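Chapter 7
Surfaces in the Home: Choosing, Cleaning and Repairing

When people plan a kitchen, they usually think first about the cooker and the cupboards. The surfaces come later, often when most of the money is already spent. In this chapter we look at the materials on which food is prepared, and at the walls and storage close to them. The student should finish the chapter able to compare common materials and to write a simple cleaning plan for a small household.
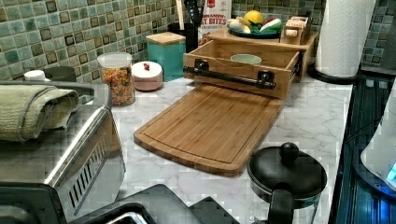

Tomasz Wierzba
Lecturer in Household Studies, Fulstead College

7.1 Why surfaces matter

A work surface must accept water, fat, heat, colour from food and the pressure of a knife. No single material is good at all of this. Natural marble is beautiful, but lemon juice and vinegar will mark it after a short time. Laminate resists acids well and costs much less, although a hot pan can damage it for ever. Small wall tiles are themselves easy to wipe; the difficulty is in the lines of grout between them, where fat and dust collect.

Bamboo is in fact a grass. For boards and boxes it is cut into strips, which are then glued together under pressure. The result is hard and quite light, but it does not like to stay in water. A bamboo board should be washed by hand, dried with a cloth and left standing on its side. A groove along the edge of a board is useful for catching juice, and it is also the part most often forgotten in washing.

7.2 A survey of kitchens in Clotberg

In September our students visited 17 rented flats in the town of Clotberg. They asked the tenants which part of the kitchen they cleaned least. Most people named the inside of the drawers. Several said that they had never emptied a drawer completely before moving house. Handles were also a problem, as they are touched with wet or greasy hands many times in one day.
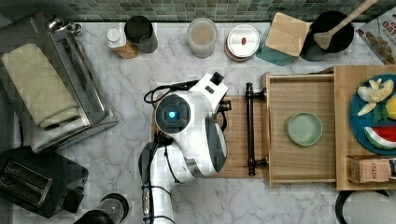
Figure 7.2 Open drawer with bar handle, beside a wooden cutting board.

For drawers we recommend a simple order of work. Take everything out, remove the crumbs with a dry brush, wipe the base with a damp cloth, and leave the drawer open until it is dry. Wash the handle last, including the side which faces the drawer.

Before you continue to section 7.3, write down all the surfaces in your own kitchen and the material of each one. You will need this list for the exercise on repair costs.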